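Renex is looking for participants for a room-tidying study in Cuvville. The work consists of picking up small household items and putting them back where they belong, in a furnished room, on a fixed schedule. No experience is needed.

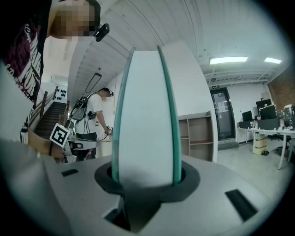
*The Cuvville site, with the staircase on the left.*

## The work

Participants work standing, in pairs, in sessions of 3 hours. Each session is made up of short tasks read from a sheet. Typical tasks:

- Move an item from one compartment of a shelving unit to another.
- Clear a desktop and put its contents into the cubbies above it.
- Return every item to its starting position at the end of a round.

The open shelving unit stands against a white wall and has an upper row of three compartments with larger cubbies below. Items are small and light – a crumpled cloth or tissue is typical. The round white pedestal table is part of the same room. 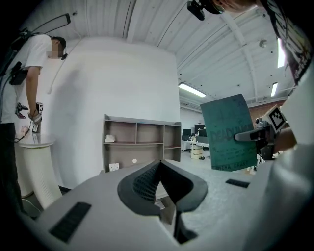 ## Requirements

- Age 18 or over.
- Able to stand for a full session, with 2 breaks.
- Able to reach low shelves and lift light objects with either hand.
- Closed shoes. Long hair tied back.

The second station is a light gray wood-grain desk with a raised hutch. The cubbies have red back panels and hold things like a tissue box and a book or magazine. Desk tasks take more care than shelf tasks, as items must go in without pushing the others.

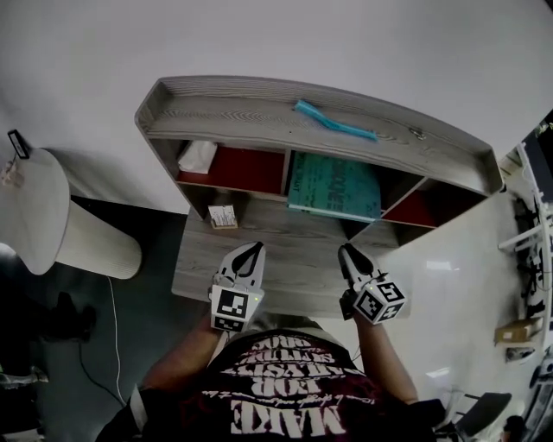 Speed is not scored. A round that is done slowly and in the right order counts in full; a round with a skipped step is repeated.

## Terms

There are 12 places. Sessions run on weekdays in June, mornings or afternoons. Participants who complete all their sessions are paid at the end of the month.

Apply in writing to Renex, Undell Building, Cuvville, stating which half of the day suits you. Applications close on Tuesday, May 21, 2019.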